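Ticket 200 - Craft and kitchen table, small bottles keep tipping over
Opened by: Valentina Quiroga
Assigned to: Ekrem Yurt
Site: Gridilside, shared room
Opened: 2024-09-27
Status: Open, waiting on parts

Problem as reported
The small bottles on the shared table won't stay upright. They get stood up at the end of a session and the next person in finds several on their sides. Two have leaked since April, both from the dropper end, and the wood had to be wiped down and oiled again. The bigger items give no trouble.

Steps already tried by reporter
Tightened all caps. Moved the bottles to the middle of the table. Put a folded dish towel under them, which made it worse.

Update 1 - Ekrem Yurt
Checked the table with a level. It is out by almost 15 mm from one end to the other, low at the window end. Shimmed the two low feet with Delier pads and checked again, level now. Stood the bottles up and asked Valentina to leave them overnight.

Update 2 - Valentina Quiroga
Table feels steadier, thanks. Bottles are down again this morning. I have not touched anything.

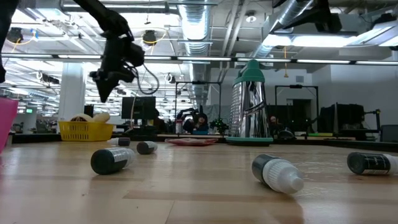 Attachment 1: bottles on their sides, grater still upright.

Update 3 - Ekrem Yurt
Got the photo. Five bottles down, different shapes, and they don't all point the same way. If the slope were still the cause I would expect them to line up more than that. The grater is tall but it has a wide base, so I would not go by that one.

I pushed the table top by hand at the corner and it rocks on the frame. Two of the bolts underneath were loose. Tightened all of them. Anyone leaning on the edge would have been enough to knock over a narrow bottle.

Update 4 - Valentina Quiroga
Better. One bottle down in two days, the one with the ribbed dropper cap. It is top heavy and I think it will always go over on a flat table.

Update 5 - Ekrem Yurt
Agreed. Ordered a bottle rack from Angelovski, 40 mm holes, to go at the back of the table. Supplier is in Uvulton and quotes 15 days. Until it arrives please keep the droppers in a basket with a cloth in the bottom - not the yellow one, the sides are too open and they will drip through.

Leaving this open until the rack is fitted.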